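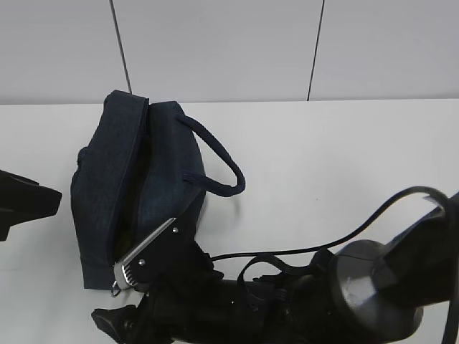
La bolsa azul marino de la comida, de pie y a medio abrir.

Cómo cuidar la bolsa de la comida (y convivir con ella)

Sección Cocina de diario · Los trucos de la casa Irau

Quien lleva la comida al trabajo acaba teniendo una relación complicada con su bolsa térmica. Los primeros días la cuida como si fuera de piel buena. Al mes la deja en el maletero con una cáscara de mandarina dentro y al trimestre la abre con el brazo estirado y la cara vuelta. Estos consejos son para quedarse en algún punto razonable entre la adoración y el abandono.

Abrirla al llegar. La cremallera se deja abierta del todo hasta el día siguiente, por la noche también. Una bolsa cerrada en un armario es un experimento de biología, y en casa ya tenemos bastante con el cajón de las verduras.

Limpiar el forro. Paño húmedo, una gota de jabón de platos y otra pasada con agua sola. Los forros plateados no se frotan con estropajo, por mucho que la mancha de tomate lo esté pidiendo. Si queda olor, una cucharada de bicarbonato disuelta en agua templada, 30 minutos de espera y a secar boca abajo sobre el escurridor. Las costuras del fondo van aparte: ahí se juntan las migas de todas las tostadas de su vida, y se sacan con un cepillo de dientes jubilado.

Lavadora, con miedo. Mire la etiqueta. Si la cortó porque picaba, aunque nadie se ponga una bolsa de la comida, lávela a mano. Una vecina de la calle Navarro metió la suya a 80 grados con las toallas y ahora tiene un monedero muy bien aislado.

El orden dentro. Lo pesado abajo y lo que se aplasta, arriba. Parece obvio hasta que se ve un plátano debajo de un táper de lentejas. La servilleta va en el lateral, donde de paso calza el recipiente para que no baile. Los cubiertos, envueltos. Un tenedor suelto encuentra el forro antes que usted la comida.
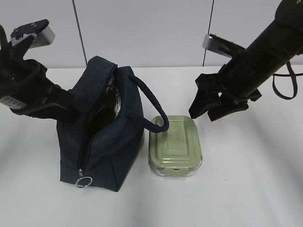 ¿Conviene meter el táper en la bolsa recién llenado, con la comida caliente?
Mejor dejar que pierda el vapor con la tapa apoyada sin cerrar, pasarlo pronto a la nevera y guardarlo en la bolsa bien frío, justo antes de salir. Cerrado en caliente se condensa el agua en la tapa y las croquetas llegan con textura de esponja de baño.

Las tapas. Las de pestañas cierran bien mientras la goma esté limpia y en su sitio. Conviene sacarla de vez en cuando con la punta de un palillo, lavarla y volver a colocarla sin estirar. Antes de estrenar un recipiente con caldo, llénelo de agua y póngalo boca abajo en el fregadero. Es mucho más barato que hacer la prueba en el autobús.

La placa de frío. Necesita 12 horas de congelador, así que decidirlo a las siete de la mañana no sirve. En casa tenemos dos de Esoter y rotan como los turnos de una fábrica: una trabaja y la otra duerme entre los guisantes.

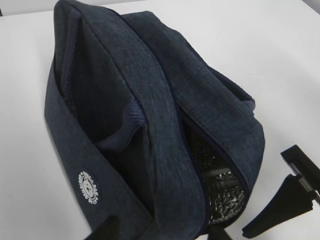

Las bolsas blandas se guardan mal, y no hay que darle más vueltas. Plegadas a la fuerza cogen arrugas que luego no se van, y apiladas debajo de las sartenes terminan con forma de sartén. Lo que mejor nos ha funcionado es un gancho por dentro de la puerta de la despensa. La tela vaquera azul marino tiene la ventaja de ese jaspeado que disimula casi todo; el logotipo blanco redondo, en cambio, no perdona y hay que darle con un cepillito suave cada pocas semanas. Si la bolsa ya ha perdido el cuerpo, rellénela con un paño de cocina limpio y déjela de pie una noche.

La cremallera que se atasca. Se pasa la punta de un lápiz blando por los dientes, arriba y abajo, y se abre y se cierra varias veces. También vale un cabo de vela. El aceite de oliva, que en este país se receta para todo, deja cerco.

Cuándo jubilarla. Cuando el forro se agrieta o el olor sobrevive a dos rondas de bicarbonato. Antes de tirarla, piense en las pinzas de la ropa: la nuestra anterior, una Gemau con el asa descosida, lleva años en el tendedero y huele mejor que nunca.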